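Quartz countertops (my little corner of the kitchen wiki, so bear with me!) are slabs of crushed stone bound with resin. Most run up to 93 percent mineral, though I've seen makers argue over that for pages.

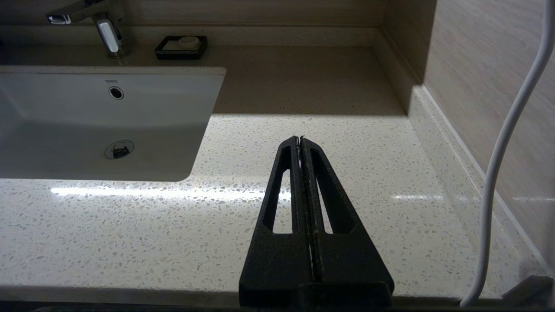 White quartz countertop with a speckled pattern.

I grew up with laminate, so I came to all this late. Slabs are usually 2 or 3 centimeters thick, and I'd pick 3 every time. Please use a trivet, because the resin can scorch at 400 degrees and a pan gets there fast. Soap and water will clean it fine. Skip the bleach! Granite needs sealing now and then, but quartz doesn't.

See also: Granite, Terrazzo, Laminate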